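Warum ich keine Angelvideos mehr gucke

Letzten Dezember habe ich mein Abo bei so ziemlich jedem Angelkanal gekündigt, der mir in den Jahren davor die Abende gefressen hat. Also nicht aus Wut oder so, ich war einfach durch damit. Und weil mich am Vereinsteich seitdem ständig jemand fragt, ob ich das neueste Video von Soundso gesehen habe (nein!), schreibe ich jetzt mal auf, was mich daran so stört.

Ich angle seit 20 Jahren, meistens auf Schleie und Karpfen, ab und zu auf Hecht, wenn es kalt wird und die anderen zu Hause bleiben. Ich bin nicht besonders gut. Mein Schwager fängt mehr, und der hat erst vor drei Jahren den Schein gemacht. Das darf er auch. Aber ich kenne meinen Teich, ich weiß, wo die Krautkante läuft und dass bei Ostwind hinten an den Erlen nichts geht, und dieses Wissen habe ich mir ersessen. Stundenlang, mit kaltem Hintern.

In den Videos gibt es das Sitzen nicht mehr. Da fährt einer ans Wasser, Schnitt, Drill, Schnitt, Fisch in die Kamera, und dann kommt der Teil, um den es eigentlich geht: welche Rute, welche Rolle, welcher Köder in welcher Farbe. Klar, die Leute müssen von was leben, und ich gönne jedem seinen Sponsor. Bloß merkt man ja nach einer Weile, wie es im eigenen Kopf anfängt zu arbeiten. Ich habe mir eine Hellwig-Rolle gekauft, weil drei verschiedene Leute sie in einer Woche in der Hand hatten. Schöne Rolle, läuft butterweich. Meine alte lief auch. Die liegt jetzt im Keller und guckt mich vorwurfsvoll an, wenn ich Kartoffeln hole.

Und dann der Köder! Früher hat man ein Stück Brot genommen oder Mais aus der Dose, und gut. Heute soll ich Partikel einweichen, kochen, zwei Tage ziehen lassen, Melasse dazu, Leberpulver dazu, irgendein Aroma, das riecht wie ein Süßwarenladen nach einem Wasserschaden. Habe ich alles gemacht. Meine Frau hat irgendwann nur noch stumm das Küchenfenster aufgerissen. Gefangen habe ich damit nicht mehr als vorher, und der Mais aus der Dose schmeckt notfalls auch mir, wenn ich die Stullen vergessen habe.
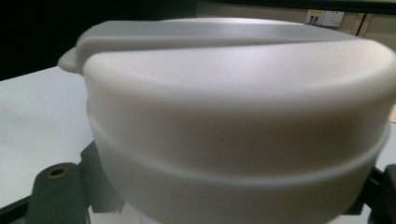
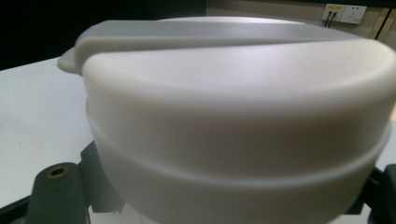
Benedikt Meinecke, mit dem ich mir seit Ewigkeiten den Steg teile, sieht das völlig anders, und ich will ihm hier nicht unrecht tun. Er meint, er hätte ohne die Videos nie gelernt, einen vernünftigen Knoten zu binden, und überhaupt sei das doch toll, dass so viele junge Leute dadurch zum Angeln kommen. Da hat er einen Punkt. Bei uns im Verein war die Jugendgruppe praktisch tot, und jetzt stehen da samstags wieder Kinder am Wasser, manche richtig mit Feuer dabei. Einer von denen hat mir neulich erklärt, wie ich meine Montage zu beschweren habe. Der Knirps hatte recht, verdammt noch mal.

Aber ich sehe auch, wie dieselben Kinder nach einer Stunde ohne Biss einpacken wollen. Die denken, sie machen was falsch. Die denken, am Köder liegt es, an der Rute, am Platz, weil bei dem Typen auf dem Handy ja nach vier Minuten der erste Fisch liegt. Dass der vielleicht drei Tage im Regen gehockt hat, bis er seine vier Minuten zusammenhatte, das wird halt rausgeschnitten. Ich würde mir ein Video wünschen, in dem einer einen ganzen Vormittag lang nichts fängt und man das auch sieht! Würde sich vermutlich kein Mensch angucken. Ich schon.

Was mich am meisten wurmt, ist die Sache mit den Gewässernamen. Ein kleiner See, den bisher zwanzig Leute kannten, taucht in einem Video auf, und im nächsten Frühjahr findest du da keinen Platz mehr und dafür Schnurreste im Schilf. Sagt doch einfach nicht, wo ihr seid! Ein Fisch sieht auch ohne Ortsangabe gut aus.

Na ja. Ich gehe jetzt sonntags wieder ohne Handy ans Wasser, mit der alten Rute und einer Kanne Kaffee, und die Hellwig nehme ich mit, die hat ja Geld gekostet. Vorige Woche gab es zwei Schleien und einen Sonnenbrand. Benedikt hat mir am Abend trotzdem einen Link geschickt. Ich habe ihn noch nicht angeklickt.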